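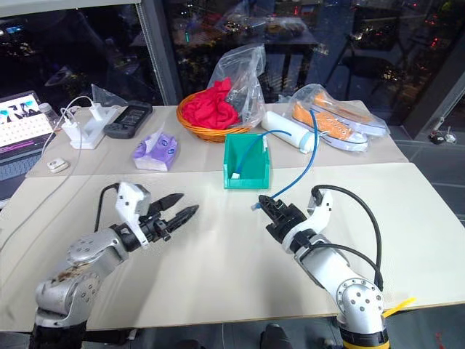 The Shared Table
How one office learned to keep its cables, chargers and everyday belongings in order

The long table on the upper floor of the Luria building was bought for meetings. Within a season it had become the place where staff charged their devices, left their gym shoes and set down whatever they were carrying. When Usha Kandasamy took charge of office services in October, she asked each department to keep a record of the time spent looking for adapters and network cables. The result was 149 separate searches in a single month.

The building houses 200 employees of Menon, a publishing services company, and its supply closet lists 2,198 small items. Most of them are inexpensive. The difficulty, according to Ms. Kandasamy, was that a cable left the closet with one person and came back, if it came back, with another. Cords were wound tightly around chargers and put away in whatever drawer was nearest.

The policy adopted that fall is brief. Network cables go into an open-front bin, with both plugs placed inside and the length coiled loosely. Soft articles, such as cloths and scarves, belong in a basket. Shoes are bagged before they are set on any work surface. Power strips stay at one end of the table, near the laptops they serve, so that cords do not cross the area where people write.

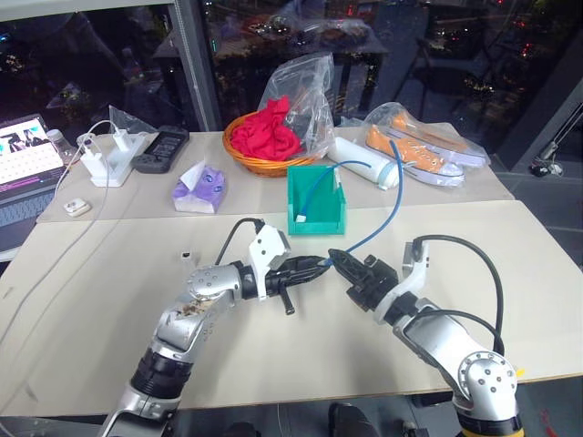 Should a network cable be coiled before it is put in a bin?
A loose coil is best, with the loops wide enough that the cable does not kink. Both plugs should end up inside the bin, where they will not be stepped on or pulled.

Raghavendra Acharya, who supervises the mail room, was doubtful at first. His staff had used deep lidded boxes for years and saw no reason to change. He now concedes that an open front has one advantage, in that a person can see what is in the bin without emptying it. The lidded boxes have been kept for spare keyboards.

Some questions remain unsettled. Tissues and water bottles are permitted on the table, although Siham Badawi of the accounts department has asked that bottles be kept away from the power strips. A proposal to label every cable by length is under review, and 6 departments have submitted comments.

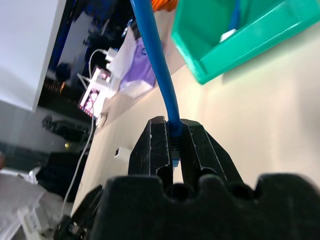 A blue cable above the shared table, with the power strip and chargers to the left.

The labels, if approved, will be printed in the mail room and issued with the next supply order.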